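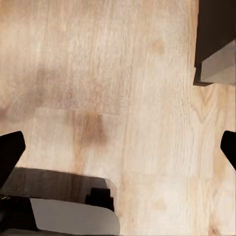

Figure 4.1. Simulated wrist view, gripper open over the floor.

Unit 4: Collecting demonstrations in simulation

These notes cover the Monday lecture and the first half of the lab. Read them before you book a session on the teleoperation rig, and bring the Unit 2 sheet with you, as the naming rules there still apply.

4.1 What we are collecting

A demonstration is one complete attempt at a task, driven by a person, with the camera views, joint positions, gripper command and instruction text all saved at each time step. We call one of these an episode. The policy you train in Unit 5 sees only what is in the episodes. If you steer using the big overview window on the operator's screen and that view is not being recorded, you are using information the policy will never have.

For this reason the overview window is switched off in the lab build. You drive from two views: the fixed one and the wrist one. Figure 4.1 is of the second kind. Look at how little it tells you. Both fingertips are in view with a wide stretch of planks between them, and the only other large things are two dark objects, neither of them seen whole. From this view alone you could not say how large either one is. New operators tend to stare at the wrist view throughout. Use the fixed view to get near the target and the wrist view for the last part of the approach.

4.2 The Drummond set

The set we use this term was gathered by last year's group and is named after the Drummond room, where the rig was kept before the move to Gretirbridge. It holds 2,516 episodes over 18 tasks. All of it is simulated. The episodes are not spread evenly: the early tasks have many more than the late ones, so check the index file before you draw any conclusion from an average.

Tatsuya Kawaguchi wrote the index and the replay script. His notes on the file layout are in the Zatlow folder on the course drive. Please copy them and leave the originals where they are.

4.3 Floors, light and stains

Each scene is loaded with a floor texture. In Figure 4.1 it is pale wood with a clear grain, a brownish stain left of centre and a few faint tan spots. Marks like these matter for two reasons.

First, the policy may learn to use them. If the stain is in the same place in every episode of a task, and the target is always near it, the network can find the target by finding the stain. It will do well in training and badly as soon as the floor changes. When you set up a new task, change the floor and the starting positions separately, so that one does not predict the other.

Second, a soft dark patch can look like a shadow. Operators have slowed down over a patch on the floor, thinking the gripper was about to touch something. That hesitation is then in the data. If you catch yourself doing this, finish the episode and mark it with the code H in the log.

4.4 Running an episode

Load the task in Trisitz and wait for the status line to read READY. Check that the gripper is open in the wrist view. Read the instruction aloud — it helps more than you would think when you are on the same task for an hour — then press record and begin.

Move at a steady pace. Do not stop in mid-air to think. If you need to plan the approach, do it before you press record. Once the task is done, hold still for 2 seconds and stop the recording.

Failed attempts are kept. Mark them F and do not try to repair them by starting again from the middle. An episode in which you miss, back off and then succeed is marked R, and these are useful to us in Unit 6.

4.5 Before you leave the rig

Replay your last episode from the wrist view only. Check that the fingers open and close when the gripper command says they do. A lag between the two means the clock has slipped, and the whole session needs checking back to the last good episode.

Lab exercise

Choose one task from the index. Watch ten episodes in the fixed view, then the same ten in the wrist view. For each, note the first time step at which you could tell from the wrist view what the target was. Bring your table to the next lab, along with any episodes you think carry the wrong code.

Reading for Unit 5 is listed on the course page.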